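Tultville's repair library gets its second room, and I've already borrowed the sewing machine

If you've walked down Onuoha Street lately you'll have noticed the paper has come off the windows next door to the old bakery. The Tultville Repair Library opened its second room on 2nd April, and I went along with a toaster under one arm and very low expectations of finding a park.

I found one, right out the front. The toaster was less lucky, but I'll get to that.

For anyone who hasn't been, the repair library started as a cupboard of tools you could borrow if you lived in the postcode. It grew into a front room with two workbenches, and for a good while that was the lot. You'd queue on the footpath with your busted lamp and have a yarn with whoever was in front of you. I rather liked that part, except in the wet.

The new room is through a doorway they knocked in the back wall. It's got proper benches, much better light, and a sink that drains (regulars will know why I mention the sink). The colour on the walls is a sort of mustard that I wasn't sure about at first and have since come round to.

Mounir Fahmy has been running the place from the start and he was in fine form on opening day, carrying a tray of date slices around and telling people to wipe their hands before they touched the manuals.

"We had 757 items through the door last year and the front room was bursting," he told me. "People were fixing clocks on the windowsill. I had a bloke rewiring a radio on top of the fridge."

He reckons the waiting list for a bench should drop a fair bit now. When I asked him by how much, he offered me another date slice.

What you can borrow

The tool collection has been moved into the new room as well, and it's been sorted out at last. Hand tools are free to members. Power tools need a short induction, and you have to do it even if you've been using a drill since you were twelve (I asked).

There are more than 20 new things on the shelves this time, a lot of them donated when the Plema hardware shop closed. I spotted a tile cutter, a set of wood clamps, a steam cleaner and a very handsome sewing machine in a hard case, which is now sitting on my kitchen table. I have it for a fortnight. My curtains have been pinned up with safety pins since we moved in, so this is a big moment at our place.

Membership is still $38 a year, and you can pay it off in two goes if that's easier. Kids come in on a parent's card.

Hands-on nights are back

I'm most pleased about this one. The hands-on nights went quiet over the past year, mainly for want of space, and they're starting up again with Decha Rungrueang taking the first lot. Decha used to service washing machines for a living and has a lovely calm way of explaining things. I went to one of his nights in the old room and came home able to change a tap washer, and I'm still showing off about it.

He's doing small appliances first, then bikes, then a night on mending clothes that he says he'll be attending as a student. Each session takes a dozen people, and you put your name down at the desk. There's no online booking yet. Mounir says it's coming, though he said that when I joined.

"Bring the thing that annoys you most," was Decha's advice. "You'll stick with it if you're cranky at it."

He also asked me to pass on that you should bring all the bits. Screws, lids, the odd washer you found under the couch, the lot. Last time somebody came with half a blender and it was a long evening for everyone at that bench.
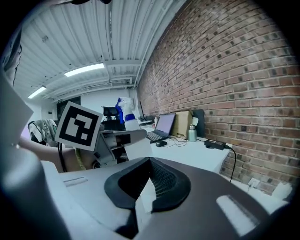
Getting there and opening hours

The door's open from ten until four, with a late close on hands-on nights. The new room has its own entrance off the laneway with a ramp, so if you've got a pram or a trolley (or a vacuum cleaner you're sick of carrying) go round that way. The Hurkix bus stops at the corner, and there are bike hoops out the front.

Parking is the usual story. There are a few spots behind the bakery but please don't block the roller door, as the tenants upstairs need to get out.

If you're dropping off donations, ring first. They can't take mattresses, paint, gas bottles or anything with a cracked battery, and they're full up on printers. They'd love good secateurs, extension leads that have been tested, and sewing notions of any kind. Jars of buttons are very welcome, I'm told, and I've got a couple at Mum's that I've been meaning to move on.

They could also do with more people behind the desk. It's a two-hour shift, mostly checking tools in and out and pointing people to the kettle. You don't need to know how to fix anything. I've put my hand up for one and I'm a bit nervous about the label printer, which has a reputation.

What's next

The plan is for a swap day in August, with garden tools out in the laneway and a table for kids' bikes that have been outgrown. Mounir would like some music too, so if you play something and don't mind an audience holding broken kettles, have a word with him. The neighbours have been asked and they're fine with it as long as it wraps up by mid-afternoon.

There's also talk of a shelf for spare parts, the sort of thing where you leave your old knobs and hinges and someone else takes them home. I'm all for it. I've been looking for one particular oven knob for ages and I'm convinced it's in somebody's drawer within a kilometre of my house.

As for the toaster — Decha had the bottom off it in no time, showed me where the element had gone, and said very kindly that it had done its bit. He kept the lever and the feet for the parts box. I came home with the sewing machine, a date slice in a serviette and a spot on the small appliances night, where I'll be bringing the hand mixer. It only goes on the highest speed now and there's still pancake batter on the rangehood.

To join, call in during opening hours with something that has your address on it.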